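How to Pack a Hinged Pen Case So It Closes Flat

A shallow case with a hinged lid holds less than it seems to. Most lids that refuse to shut are sitting on a marker cap or on two items stacked at the hinge.

What you need: one rigid case, the pens you use every week, an eraser, a ruler and a dry cloth.

1. Clear a work area on the table at least 50 cm wide.
2. Open the lid fully and stand it upright at the back. Wipe out the tray.
3. Measure the inside length of the tray. The Verach case used to write these steps takes nothing over 15 cm.
4. Set the pens beside the case in a single row. Test each one on scrap paper and discard any that skip.
5. Load the longest item first, across the upper part of the tray, parallel to the hinge.
6. Put short, flat items in the lower corners.

An open case on the table, with a highlighter to its left; the gap between gripper fingers; the case with a red-capped marker in the tray.

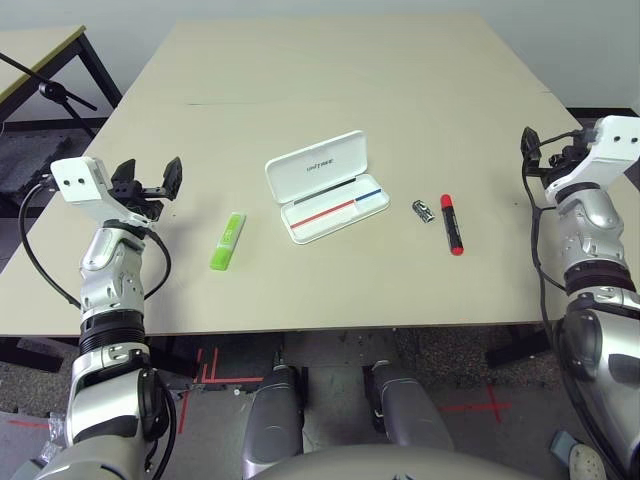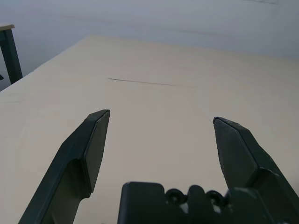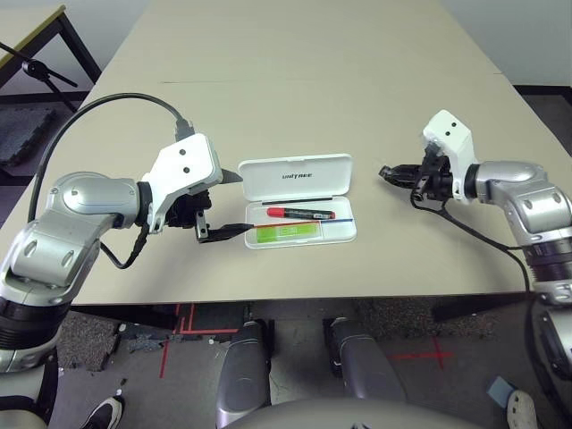 7. Lay highlighters last. Their barrels are often thicker than a marker's, so check the height against the tray wall before you commit to a position.
8. Lower the lid slowly with one finger. If it stops early, open it and move the item nearest the hinge — forcing it will bend the pins.
9. Close the latch and tilt the case once. A rattle means there is room for a folded strip of paper along the front wall.

Caps should all face the same way. Repack in August if the case is for school, and replace dried-out markers then.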